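Associação > Documentos > Atas > Assembleia ordinária

02/05/2025
Por Corina Koller, secretária

Ata da assembleia da Associação de Moradores de Vustitz

Presidiu Seraina Koller. A sessão abriu com 31 associados presentes ou representados. A ata anterior foi aprovada sem alterações.

1. Contas

Foi lido o saldo da conta corrente, 3945 euros. Falta pagar a última fatura da Grilex pela reparação do portão. O associado do lote 4 perguntou por que razão o seguro subiu. A presidente respondeu que a apólice passou a cobrir a arrecadação e que vai pedir outra proposta antes da renovação, em novembro. Contas aprovadas por unanimidade.

2. Arquivo e computador da sede

O computador da sede tem o disco quase cheio e as atas antigas só existem em papel. Propôs-se comprar um disco novo e digitalizar tudo até ao fim do ano. 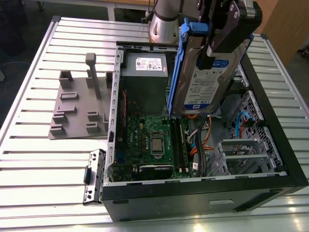

Fixou-se um limite de 100 euros para a compra. A secretária fica com a digitalização e entrega uma cópia à presidente. As fichas de associados que já saíram não serão digitalizadas. Aprovado, com duas abstenções.

Perguntou-se ainda se os discos velhos podem ir para o ecoponto. Não podem. Ficam guardados no armário até se apagarem os dados e seguem depois para a recolha de equipamento elétrico.

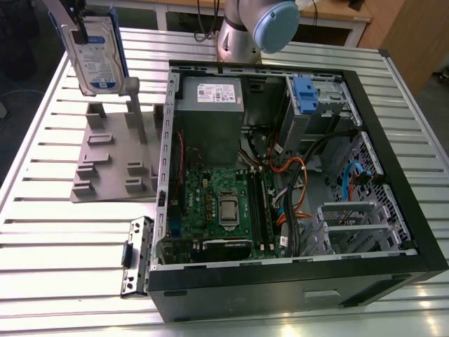

3. Horta comum

A Endale entregou orçamento para o novo ponto de água, sem incluir a abertura da vala. A Nägeli ainda não respondeu. Decidiu-se esperar pela segunda proposta. Entretanto, a rega faz-se de manhã cedo e a mangueira volta sempre ao gancho.

4. Outros assuntos

Pediu-se poda da sebe junto à paragem. A presidente escreve à junta de freguesia. Houve queixas de bicicletas presas ao corrimão da entrada e será afixado um aviso.

Nada mais havendo a tratar, encerrou-se a sessão e lavrou-se a presente ata, que vai assinada pela presidente e pela secretária.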